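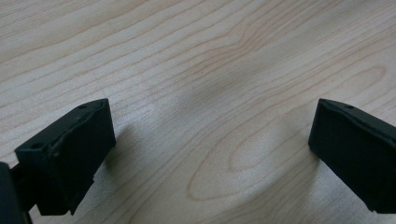
Table top, Hamcombe order – Tuesday, after lunch

Second coat of the matte oil is on since yesterday and I looked at the top by the window. The grain came up well. The big oval figure on the right half is much clearer than it was on the raw board, and the colour stayed pale, which the client asked for. I was afraid it will go yellow, as happened with the Feltum bench.

There is one tiny dark speck in the wood, near the top centre. I don't know yet if it is a pin knot or some dirt under the oil. Please do not scrape it. I will try first with a soft cloth and a little of the thinner, and if it stays, it stays.

Toward the upper left the surface looks brighter, nearly washed out. I think it is only the light, but I want to check it again in the evening with the lamp held low. If the sheen is uneven also then, I must rub this part again.

Done so far:
Sanded to 240, vacuumed, wiped.
Two coats of Kelemen matte oil, 24 hours between them.
Underside got one coat only, same tin.

Still to do:
Light rub with the grey pad, always along the grain.
Decide about a third coat. My opinion is no, but I can be persuaded.
Measure the width again at both ends. The drawing says 782 mm and I would like to see it with my own tape.
Order 40 more pads from Jekden, the box is nearly finished.

For whoever closes the shop: oily rags go flat on the outside rail to dry, please – not in the bin. No cups on the top until Friday's coat question is settled.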